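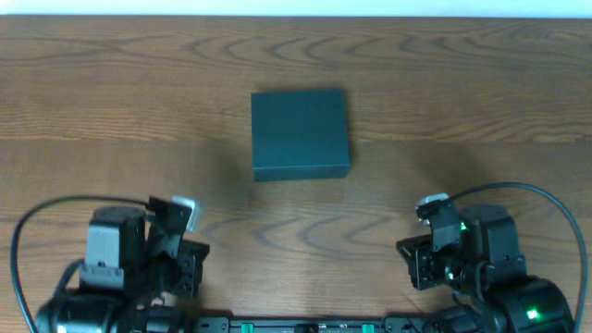

Toltari Tabletop Set: Notes for Buyers and Planners

Hello, and thank you for taking an interest in Toltari. Most of the people who write to us want to know how the data was made, and that's covered in the file called COLLECTION. The rest want to know what it would take to put together a bench like ours, what to order first, and what to tell whoever signs for the money. I've answered that question by email often enough that it seemed kinder to everybody (me included!) to write it down in one place.

Last updated: Mar 23, 2021
Kept by: Titilayo Wike, with the parts list from Onyekachi Babalola

What's in the set

1120 recorded attempts at simple table work, with two arms mounted on one rail and one box as the object. Each attempt comes with the head camera view, the joint readings for both arms, and a short note on how it went. The arms are small servo-driven ones with grippers, and they stay put on the rail, so anything you want handled has to be within their reach. Please measure your table before you buy anything. We bought first and measured second, and Olumide Garba still brings it up.

Planning your own bench

Start with the arms, and ask the seller for the price of spare servos in the same email. We kept 2 spares per arm on the shelf and were glad of every one of them. A servo that costs little on its own costs a good deal when the whole bench is waiting for it, and our supplier, Covis, needed 9 working days to ship a single part in December.

Next comes the rail. Ours joins both arm bases, and it's the part I'd spend more on if I were starting over. If the bases can move against each other even a little, you'll be calibrating again before lunch.

Then cables. The ones on our arms arch well up and out to the sides before they come back down, and you have to leave room for that. Salamatu Haruna drew our first layout with the arms tight against a shelf on the left, and it looked lovely on paper, but the cable had nowhere to go.

The table itself can be whatever you have. Ours is wood with a strong, wavy grain, and people do ask whether that bothers the vision side. It hasn't hurt us so far, though we have only ever trained on this one top, so please don't take that as a promise for yours.

Objects are the cheap part. A plain green box with no writing on it got us through a great many sessions.

Things we left out of the first budget

- Replacement fingertips
- A second power supply
- Staff time for resets between attempts (this was the big one)
- Disk space, including the backup copy
- Shipping both ways for repairs

Fulgencio Gallardo is putting together a similar list for the Edet bench, with different arms and a different seller, and I'll add it to the folder once he's happy with it.

Use and contact

The set is free for research and teaching. If you're with a company, please write to the Stundlow office before you build on it, and allow us a week to answer.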